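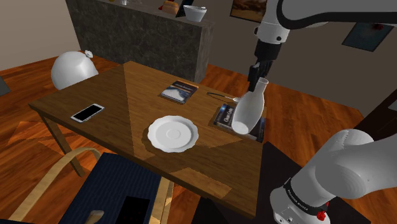 Vase held by the neck, table still full of stuff. Simulated in Grudham.

Vase swings in the gripper when I lift it by the neck, sim only so far

Farzana Mondal
Posted April 18, 2021

Hello all! I'm building a tabletop tidying arm at home and having the best time with it, but I've hit a wall and would love some help before I cut any more metal.

The real arm is called Clellora and lives in bits in my spare room. While I wait for the last of the joints I've been trying everything out in Grudham, using the Franka arm model with the two-fingered gripper and a dining room I put together from the free furniture set. I know my own arm will be a good deal weaker than that one, but I wanted to get the picking and placing right first and then swap my own model in.

The job is to pick up the white vase and stand it on the wavy-edged saucer in the middle of the table, without touching the books, the spoon or the phone. I grip it by the neck as that's the only part the fingers fit round nicely. It comes up off the table fine, and then the body swings out and the whole thing hangs at a slant. In the picture the base is pointing down and to the left and it's right over the dark blue book. By the time it gets to the saucer it's still tilted, so it lands on the edge of its base and goes over. I ran it 200 times overnight (so exciting waking up to a folder full of results!) and it stood up properly in 11 of them.

What I've tried:
More grip force. A bit better, then the vase started popping out of the fingers.
Slower lift. No difference that I could see.
Gripping lower down. The fingers don't open wide enough for the body.

Is this a real thing that will happen on the bench as well, or is it the sim being silly? And if it's real, do I need different fingers? I was planning to print the flat ones from the Urban gripper plans.

tuvthorpe_bench

Lovely project, and yes, it's real. We had the same fight at the Tuvthorpe workshop with a milk bottle.

Two flat fingers on a round neck only touch it along a thin line on each side. That's hardly anything to stop the vase turning about the line between the fingertips, and nearly all the weight is down in the body. Squeezing harder helps a little, but the contact is still tiny so you run out of road quickly. In the sim it's worse again if your contacts are set up as single points with no twisting friction, as then the vase is basically on a hinge. Look for a setting called torsional friction or similar. If it's at zero, give it a small value and run your batch again before you change anything else.

The other thing to check is where the sim thinks the weight is. Free models often come with the centre of mass stuck at the origin of the mesh, and that could be down at the base or off to one side. If it's off to one side the vase will never hang straight however you hold it. Turn on the centre of mass marker and have a look. While you're there, see whether the vase is being treated as solid. A hollow one is much lighter and your popping-out problem may calm down by itself.

For the real fingers I'd print the Urban ones but cut a shallow V into each pad, running up and down, and line them with something soft. We used a bit of bicycle inner tube stuck on with contact glue. The V gives you more places touching round the neck and the rubber squashes to fit. It made a massive difference to the bottle.

You could also put it down smarter. Work out the tilt at the end of the lift, turn the wrist by the same amount the other way, then come down slowly and only open the fingers once the base is flat. That should get you a long way even with the fingers you've got.

mossy_kettle

just use a plastic vase

also I'd take the books off the table until it works, then put them back one by one. you're asking it to do the hard version first

Farzana Mondal

Thank you both! The torsional friction was at zero, well spotted. I've set it to a small number and the vase still leans but it no longer flops about like a bell. The centre of mass was wrong too, sitting out to one side of the body, no idea how I missed it.

I've only done a short batch so far, and the wrist correction isn't in yet. I'm a bit stuck on which way round the angle goes, I keep making it lean twice as much (very funny to watch, less funny the fifth time). I'm reading the vase's tilt in the world frame and the wrist turn in its own frame, so I suspect I'm mixing the two up.

The books are staying, mossy_kettle! My actual table never looks any tidier than that one. Plastic vase is a good shout for the bench though.

tuvthorpe_bench

Yes, that'll be your sign problem. Convert the vase's tilt into the gripper's frame first, then take the inverse and apply it at the wrist. Test it with the arm parked and the vase fixed in the fingers at a known angle, 2 or 3 different ones, so you can see straight away if it's going the wrong way.

Inner tube wants roughing up with sandpaper before you glue it, by the way, or it peels off at the corners.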